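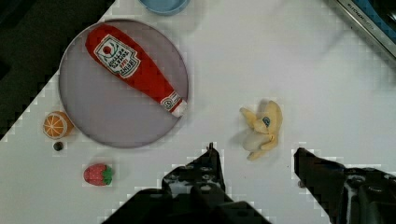

Does Pretend Food Teach Kids to Eat Better? A Look at One Claim

Final report, Introduction to Child Development
Sumaiya Talukder and Sajib Sheikh
Submitted 2023-02-27

Why we picked this

Our group started with a sentence from the back of a catalog. Plidix, a company that sells play kitchens to preschools, says its sets "build healthy eating habits for life." Sajib's aunt had just been asked to chip in for one at her son's preschool, and the flyer that came home used almost the same words. We wanted to know what a sentence like that rests on. Our short answer is not much, at least not that we could find. The longer answer takes up the rest of this report, and parts of it are less clear than we would like.

We should say up front that we both like play kitchens. Sumaiya had one until she was 7. Neither of us thinks they do harm. Our question is only whether playing with cloth carrots changes what a child does with real ones.

What the claim could mean

It took us two weeks to notice that people were talking about different things. When we asked parents and teachers what pretend food was supposed to do, we got answers that don't fit together well. Some said children learn the names of foods. Some said children get used to seeing vegetables and so become less afraid of them. One father said it teaches "balance," and when we asked what he meant he said he didn't know, it was on the box.

Learning names is easy to believe. Children learn the names of dinosaurs from toy dinosaurs. But knowing the word "eggplant" is a long way from eating one. The idea about getting used to foods is more interesting. Our textbook says that children often need to taste a new food many times before they accept it. The word there is taste. Several of the articles and blog posts we read slide from tasting to seeing to touching a toy version without stopping to ask whether those are the same thing. A plush tomato doesn't smell like a tomato and isn't sour, and the things kids complain about with tomatoes are mostly the sliminess and the seeds.

What we did

We visited the Rikstead Early Learning Center, where Conceição Teixeira runs the room for four-year-olds. She let us sit in on free play and snack time over 2 weeks. We also sent a one-page survey home with families at Rikstead and at the Prevby Street preschool. We got 40 surveys back. The survey asked whether the child had pretend food at home, how often it was used, and which of a list of common vegetables the child would eat without a fight.

We did not name any child in our notes. Families could skip any question, and many of them skipped the one about screens at dinner.

What we saw during free play

The kitchen corner was popular, but cooking was a small part of what went on there. The pretend food got used as money, as medicine, as a phone (banana, every time), and once as luggage. A long argument about who was the baby took up most of one morning. When there was a meal, it was usually soup, and everything went into it.

Nobody in the corner talked about healthy or unhealthy food unless an adult brought it up. Ms. Teixeira told us this matched what she has seen in her own room for years. "They're practicing being people," she said. "I don't think they're practicing lunch." She did think the corner helped with sharing and with talking, and we saw a good bit of both. She also told us she stopped sorting the food into "every day" and "sometimes" baskets because the children dumped both baskets into the sink.

At snack time we watched for any carryover. We saw one case that might count. A girl who had been selling pretend peas asked for real peas the same day. She did not eat them. She lined them up and sold them too.

What the surveys said

Families with pretend food at home checked slightly more vegetables than families without it. A catalog writer could stop right there, and we suspect some of them do. We don't think it means much. The families with play kitchens were also more likely to say they ate dinner together most nights, and more likely to say the child helped cook. When we looked only at the children who helped with real cooking, having the toys or not made no difference that we could see. The group is so small by then that we wouldn't bet on that result either.

There is also the problem of who is answering. Parents filled out the survey knowing it was about vegetables. One wrote "loves broccoli!!" and then, in smaller letters, "with cheese."

The company's evidence

We wrote to Plidix and asked what the "habits for life" line was based on. A customer service person sent a link to a page on their own site. The page mentions a survey of 700 customers, most of whom agreed that their child "showed more interest in food." It doesn't say how interest was measured, or compare these families to anyone else, and it asks people who paid for the toy whether the toy was worth buying. It certainly does not follow anyone for life. We wrote again asking for the full questions and have not heard back.

Another point of view

Myrtle Wojcik, who taught preschool for many years and now visits our class as a guest, read our draft and thought we were being too hard. Her view is that a child who has played at serving salad may be in a better mood when real salad shows up, and that mood matters at the table. We think that's possible. It is also a much smaller claim than the one in the catalog, and we would have no complaint if the catalog said that.

Jahangir Sarkar, our section leader, pushed us in the other direction. He asked why we trusted our own two weeks of watching when we don't trust a survey with far more people in it. It's a fair question. Our notes show what happened in one room while we were looking, and children may take things home that never show up at snack.

Limits

Both schools are in the same part of town. We didn't taste-test anything or see anyone's actual dinner. Sajib wrote most of the notes and Sumaiya counted the surveys, and we didn't check each other's work until the end, when we found two surveys entered twice and had to redo the tables.

If we did it again

We would compare a room with a play kitchen to a room where kids wash and cut up real vegetables once a week, and we would keep going until June at least. Ms. Teixeira has said she'd be willing to try it, as long as somebody else does the sweeping.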